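Mindura - the little hooded people, gallery page

Retno Wuisan, knitted figures, Prulham

Quick page, putting it up before the open day so people have something to look at. Will tidy the wording later. 104 figures now, all knitted by hand, all small enough to stand on a windowsill. Started as pincushions. Then one got a hood, then they all got hoods.

The set is called Mindura, after the street I was living on when I made the first ones. No other meaning, sorry to the lady who wrote asking if it was a goddess.

Everything gets made at the long table at Workano, upstairs, mostly evenings. Yarn is mostly from Hodžić on the corner, end-of-bin balls and whatever they have too little of to sell. Paper is whatever has print on it. I go through a lot of paper.

About the hoods

Hood first, always. I knit it flat, narrow it as I go up and seam it down the back. The tall ones lean. I used to fight that with wire and the wire poked through, so now they lean whichever way they want and I like them better.

Smooth yarn makes a neat hood and a boring one. Anything loopy or bumpy hides my seam, hides the dropped stitches too. Loopy yarn is horrible to unpick though. If it goes wrong past the halfway point I start again with a new piece and keep the bad one for stuffing.

No faces. I did try faces, embroidered ones, two eyes and a mouth. They all looked worried. A button, a bead, a flower, a bit of an old earring - much better, and people seem to know which one is theirs faster when there's no expression on it. A customer told me hers was her aunt. It had a brass button for a head.

About the coats

The body is one rectangle rolled up. The coat is usually just two strips in a darker color sewn down the front so it looks open. Takes ten minutes and does more for the figure than anything else. On the early ones I knitted real coats with sleeves, a whole evening each, and you coudn't even see the sleeves once the hood was on.

Navy is best for the strips. Black goes flat, brown looks like a bathrobe. Dark green was good but Hodžić stopped having that one.

Pink hood with the flower

Pink flower in place of a face, rhinestone in the middle of it. Pale blue-grey body, navy strips down the front for the coat, small pink arm out at the shoulder. Base wrapped in printed paper, with more of the same sort crumpled up behind.

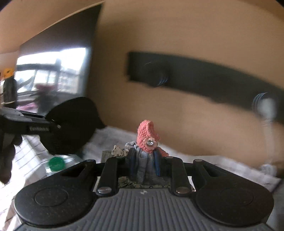 Can you wash them?

Spot clean only, with a damp cloth and a little dish soap, and keep the water away from the base. The paper won't survive it.

Other things people ask, while I'm at it. They're not toys, the beads and stones are glued or sewn with one thread and a toddler will have them off in a minute. They don't like full sun either, the pinks especially. I had a row of them in the south window all one summer and they came out the color of a bandage.

Dust - soft paintbrush, top down. A hairdryer on cold works too but hold the figure, they go flying.

About the bases

A circle of thick card, a flat pebble on top if I have one, then paper round the lot. Glue stick on the card, paste on the paper, leave it overnight. If the pebble isn't centered the whole thing tips forward like it's looking for its keys. Weight towards the back, always, because of the hoods.

Print side out. I like letters better than pictures, and loose letters better than whole words. If there are whole words people stand there and read them and want to know if it's a message. It isn't. Old manuals are good, so are language textbooks that have fallen apart. Newspaper goes yellow and it rubs off on your fingers, don't bother with it for the outside layer.

The crumpled bits behind the shoulder came from running out of ideas for scarves. Scrunch it, open it up, scrunch it again, then a dab of glue. Some people see wings. Some people see a backpack. Fine with both.

The groups, in the order they went on the shelves

The Bus Stop. 13 figures, all leaning the same way, which was luck. Grey and mustard mostly, one red hood. I won't split these up, three people have asked now. They go together or they stay with me.

The Choir. Also 13. White hoods, a different button each, none of the buttons bought. Two came off my old school coat. The one at the end is shorter because the ball ran out, and I put her at the end for that reason and now she's the one everybody points to.

The Market. 12 of these, each with something to carry. Baskets are walnut shells. The fish is tin foil. Someone at the last open day tucked a real peppercorn in one of the baskets and I left it there.

Flower heads. Ongoing. Ribbon flowers, crochet flowers, a couple off a hair clip. Anything with a stone in the middle does well under the lamps because it catches the light as you walk by. Hard to price, I keep wanting to keep them.

Odd ones. Doubles that share a coat, one with a hood down to the floor, one that fell in the tea and is now a nice even tan. Not for sale exept the tan one, make me an offer.

If you want to make one

Happy to show anybody. Bring your own needles, I'm short of the small sizes. You don't need to be a good knitter. Flat pieces only, no shaping except the hood, and even there a plain triangle will do if you roll it tight.

What to bring: two colors that get along and one that doesn't quite. A button or brooch you don't mind gluing. Scrap paper with print on it. Sharp scissors, ours are all ruined by the paper.

Spread a cloth on the table before you start. A pale one. You will drop a bead, and on bare wood you'll never see it again, it'll be down the gap by the radiator with all the others. I've got more beads in that gap than in the tin.

Arms go on last. Little tube, five or six stitches wide, whipped to the side at shoulder height. Sew them on too low and it looks like a penguin. I have a couple of penguins.

First one takes a whole evening. After that, two in an evening if you're not talking. We're usually talking.

Buying, borrowing, visiting

Open day at Workano is 2026-07-12, ten till four, upstairs, mind the third step. Park behind the bakery and walk through. Tea in the back, cash only for the figures, cards OK for the tea because that's not my till.

Prices are on the bottom of the bases in pencil. If the pencil has rubbed off ask me and I'll make one up on the spot, probably lower than I should.

Orders - I can do a color if you tell me the color, I can't match a photo of your dog. Wait is long at the moment, all of July is taken up with the Choir, who need new bases after the damp got in. If you want a flower head say so early, and send me the flower if you've got one. A lady mailed me the one from her wedding shoes and it's on a green hood now, standing in her hallway.

Anyone who bought one in the first batch and has a wobbly base, bring it back, I'll redo it while you wait. The glue I was using then was no good.

Shelf labels still to do. The Market are on the wrong shelf, I know, I'm moving them Saturday.

Retno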